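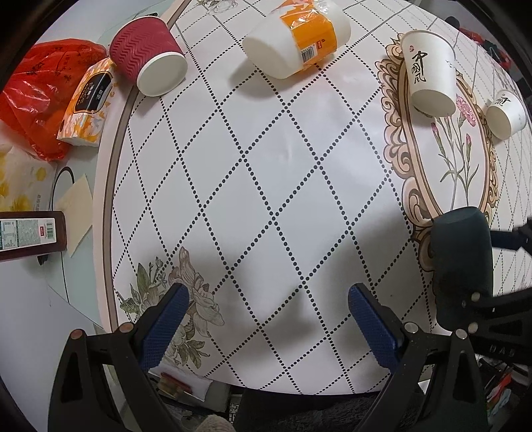 Fig. 1. Table and paper cups, with the left gripper open over the cloth.

Project report: Clearing a table with two grippers
Reading time: 4 min
Filed under: Student Projects / Robotics / Year 2

Krishnamoorthy Rajan, Kirkarville Robotics Club
11/7/19

1. Aim

The aim was to collect enough demonstrations of picking up paper cups to train a simple controller. We called the project Hullari. The previous group at Kirkarville had worked with wooden blocks on a bare bench, and their controller failed as soon as anyone put a cloth down. I wanted to start with the cloth.

2. Equipment

We used two hand-held grippers, each with a pair of black fingers. The pads on the fingers are dark blue and have a textured face. Each finger moves on a linkage with metal pins. The recording software was Takomen, which the club already had on the lab computer, and I wrote a short script called Kartha to sort the recordings into folders.

The table has a printed covering with flowers and a pattern of dotted lines. The cups were of two sorts, a crimson one with a rippled sleeve and plain-sided white ones with black Chinese characters. They were laid on their sides or tilted. Other shopping was left on and beside the table, including tissues and a wrapped sleeve of cups.

3. Method

One person held both grippers and did each pick slowly. A pick began with the fingers wide open and ended when the cup was standing upright. If the cup was dropped, the recording was kept but marked as a failure. We worked in sessions of an hour, then swapped over - longer than that and the wrists get tired and the picks get careless.

4. Results

We made 401 recordings, of which 18 had to be thrown out for missing frames. Kartha cut the rest into 1,749 short clips. The ripple sleeve was easier to grip than the smooth side of the white cups. The smooth ones tended to turn when only one pad touched first.

The controller was tried on 4 cup positions. It managed the two nearest the operator and missed the others, closing too early both times. I think the printed flowers confused it, but I have not tested this on a plain cloth.

5. Next steps

Repeat the far positions with more recordings. Fit softer pads and compare. The pins on the linkages also need checking for play before August, when the grippers go to the next group.

Contact the club | © Kirkarville Robotics Club | Back to top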